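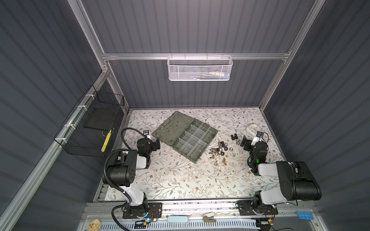
Does it keep the little washers from wandering into the next compartment when you carry it, or is it one of those boxes that only works lying flat on a table? The question turned up under my post on drawer dividers earlier in December, and I started typing an answer there, and then the answer got so long that I decided it had better be a review of its own. So thank you to whoever asked, and I'm sorry it took me until after the holidays to get to it.

The box in question is the Gumau compartment organizer, the gray-green one with the leaves embossed on the lid. I bought mine at Mastwood for $38 and I have been using it for nuts, washers and short screws, the kind of stuff that has lived in coffee cans and sandwich bags for as long as I have owned a screwdriver. The short answer to the question is yes, mostly. The long answer follows, and I would put the kettle on.

Why I wanted one

I should explain how bad things had gotten. Whenever I take something apart, or build something from a kit, I end up with a small handful of leftovers, and I can't throw them out. My parents didn't throw out hardware and neither do I. Into the can it goes, and then a year later I need one black nut to match the other black nuts on a shelf bracket, and I am on my knees with the whole can tipped out on a towel, picking through screws from a crib that left this house a long time ago.

I had tried a stack of drawers from Gundgate before this. They were perfectly nice drawers, and I still keep picture hooks and felt pads in them, but each drawer was deep and narrow, so anything small went to the bottom and stayed there. You would pull the drawer all the way out to see what was in it, and of course sooner or later one came all the way out when I didn't mean it to. I found brass nuts under the baseboard heater for weeks after that one!

What I wanted was something shallow, with a lid, where I could see everything in one look. I also wanted it to be pleasant to have around, because my work table is in plain view of the rest of the house and I am a person who chose a leaf-print mat for it. (The mat is a white one with twigs and tiny brown flowers, bought to protect the table, and it makes me happy every time I sit down to it. Small silver parts show up better against it than I expected, too, except where one lands right on a bit of gray-green vine.)

First impressions

The Gumau comes in 3 sizes and I got the middle one. It is a square, fairly shallow box with straight divider walls making a grid of little rectangular cells. The plastic is a soft smoky green-gray that lets some light through, and the lid has the leaf pattern pressed into it. I had worried from the store listing that the leaves would look cheap. They don't, to my eye. They look a bit like the glass in an old bathroom window, and they give your fingers something to grip when you are opening it.

There was a plasticky smell when I took off the wrap. I left it open by the window overnight and by the next afternoon I had stopped noticing it. I mention it only for those of you with sensitive noses.

No labels come with it, which I think is a little stingy at this price. I cut up some masking tape and wrote on that, and then decided I didn't want masking tape on my pretty box and peeled it all off again. With hardware you can see what's in each cell anyway. If you were using it for seeds or medicine or anything else where two things look alike, you would want labels.

Filling it up

I gave an evening to the first fill, and I'd suggest you do the same instead of trying to squeeze it in before supper. I poured out one can's worth at a time on the mat, to the side of the box, with the lid folded all the way back. My habit is to do the easy things first. Anything brass comes out right away, as there's never much of it and the color jumps out at you. Black nuts next. After that you are left with the silver ones, and there you have to slow down, since two sizes of hex nut can look like the same nut until you try to thread them on a bolt.

Turn the box on the diagonal, by the way. I don't know why it took me so long to try that. When it sits square to you, the far row is a stretch and your sleeve drags through the near row. Set at an angle it feels as if every cell is closer, and the open lid is off in a corner where you won't lean on it.

I also learned to put only a few pieces into each cell to begin with, and see how the whole thing laid out, before committing. My first arrangement was by size from left to right, very tidy, and it was wrong for me. I never go looking for "the third smallest thing." I go looking for a nut and the washer that belongs with it. So now they sit side by side, and I find what I need without thinking about it.

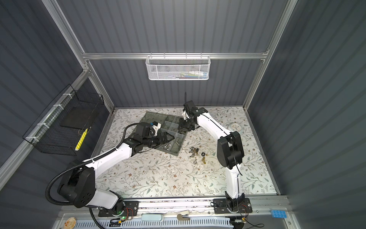 Nuts in some of the compartments, with more hardware spread on the leaf-print surface beside the tray.

The cells themselves

They are small. I want to be clear on that, as the store photos make them look roomier. A short screw lies down comfortably, but anything like a deck screw will have to go in on the slant or not at all, and a shelf bracket isn't going in there under any circumstances. I keep brackets and other odd-shaped parts in hanging wire baskets, which I like very much for anything too big to lose. A basket and a few cable ties is about the cheapest storage there is, and you can put one nearly anywhere you have a rail.

Getting tiny washers out is the one thing that makes me grumble. The floor of each cell is flat and meets the walls at a plain square corner, and a thin washer will lie down flat in there and refuse to be picked up. I have ended up using a fingertip to slide it up the wall, which works, but if you have arthritis in your hands it will be tiresome. A curved floor would have fixed this and I wish somebody at Gumau had thought of it. A little magnet on a stick helps with steel ones and does nothing whatever for the brass.

Now, the carrying question

When the lid is closed and the box is flat, nothing moves between cells. When I carry it at my side like a book, which is the way anybody would carry it, the nuts and screws stay home. The thinnest washers are another matter. I carried it out to the garage and back a few times on edge, and on one of those trips I opened it up and found a washer had slipped over into the neighbor's cell. One washer in all that walking is a result I can live with, but if your whole collection is paper-thin washers, carry it flat like a tray of cookies.

I wouldn't toss it in the back of a truck. The catch is firm enough for the house and I simply don't trust it beyond that. And look at the catch before you pick it up! I have a bad habit of pressing the lid down without clicking it.

What other people say

The Mastwood page had 1,841 reviews the last time I looked, and I read far more of them than any sensible person should. A good many of the unhappy ones come down to the size of the cells, so do measure whatever you mean to keep in it. There were also several complaints of lids arriving with a crack along the hinge. Mine was fine, but I would open and shut it a few times as soon as it comes home, while the receipt is still in your purse.

A fair number of people use it for beads, and I can see that. One reviewer keeps fishing tackle in hers and says the color hides the dirt.

How it compares

The Ngcobo case is the other one you will see recommended, and I borrowed one for a weekend so I could be fair. It has dividers you can pull out, which the Gumau in this size does not, and that is a real point in its favor if you have long parts to store. Against that, the removable dividers left a sliver of space along the bottom, and the small washers went through it like mice. For the bigger stuff I would choose the Ngcobo. For nuts and washers, the Gumau, and I wouldn't have to think hard.

I put almost 300 pieces into mine and there was room to spare, though I have been told (by the person who shares my table) that I could have kept fewer. We are agreeing to disagree on that.

Cleaning

It needed a wipe after the first fill, as old hardware carries a gray sort of dust with it. A damp cloth did the lid nicely, and an old toothbrush got into the leaves. The cells are harder. I turned the empty box over and tapped it above the trash, then went around the corners with a cotton swab, and I doubt I'll do that again before spring. Dry it well before the steel goes back in.

Would I buy it again?

I would, and I'm thinking of getting the smallest size for sewing snaps. I'd pay a couple of dollars more for rounded cells, and I'd like a sheet of labels in the wrap. The coffee cans have gone out to the recycling, all except one that I've kept for pencils.

If you have the largest size, please leave a comment and tell me whether the lid bows in the middle. That's the one thing I couldn't find out from the reviews, and I'd like to know before I talk myself into it.

Posted 27 December 2025 in Workroom and Garage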